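3.2 Floor surfaces and the sound of footsteps

Impact sound was the complaint residents raised most often in the first round of interviews. Airborne noise such as speech, music and televisions came second, and plumbing noise a distant third. This order agrees with the building manager's own log at Skendel, where tenants had been writing in about footsteps well before the study began. We therefore treated the floor finish as the first variable and left the party walls for Section 3.4.

The diary sheets were handed out in January and collected by Marcela Ondrejka, who also carried out the follow-up interviews. Residents were asked to write down the time of each disturbance, the room they were in and a short description of the sound. They were not given a list of terms to choose from. In total 711 entries were usable. Entries without a time, or where the room could not be made out, were left out of the analysis but kept in the archive.

The words people used fell into fairly clear groups. "Thud" and "thump" were used mainly for walking without shoes and for children running. "Click" and "tap" were used for hard heels. "Scrape" was used almost only for furniture, and it was the word most often joined to a remark about annoyance. Several residents of the Cliritz block wrote that they could tell which piece of furniture was being moved in the flat above, although we had no means of checking this.
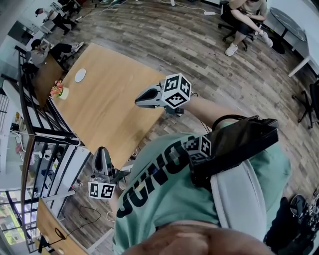
Figure 2. Wooden floor beside a light oak table.

Furniture noise has had less attention in housing studies than footsteps, partly due to the standard tapping machine, which was designed to give repeatable impacts and does not drag anything. The flats in our sample differed a good deal in how they were furnished. A room with a table standing on a wooden floor, as in Figure 2, has a ready source of scraping sounds each time the table or a chair is shifted, and the diary entries written below such rooms bunched around mealtimes. Where the dining area was carpeted, the same bunching was much weaker. Felt pads were in use in a few households, but their condition varied and we did not record it in enough detail to draw a conclusion.

Measured levels and diary complaints did not always match. In the Kubíček building the upper floors had been relaid over a resilient underlay, and the measured impact levels were lower than in the other two blocks. Residents there still reported furniture noise in the evening. Interviews suggested that the quieter background made single events easier to notice, a point also raised by the site staff when we first visited.

The underlay supplied by Stodex was tested in one stairwell only. It reduced complaints about walking in the flats concerned, by the residents' own account, but the period of observation was 14 days and included a school holiday. We report the result for completeness and give it little weight in the discussion.

Timing also mattered. Entries made after ten at night used stronger language than daytime entries describing what seemed to be the same kind of sound. The effect held across all three blocks and is taken up again in Section 4.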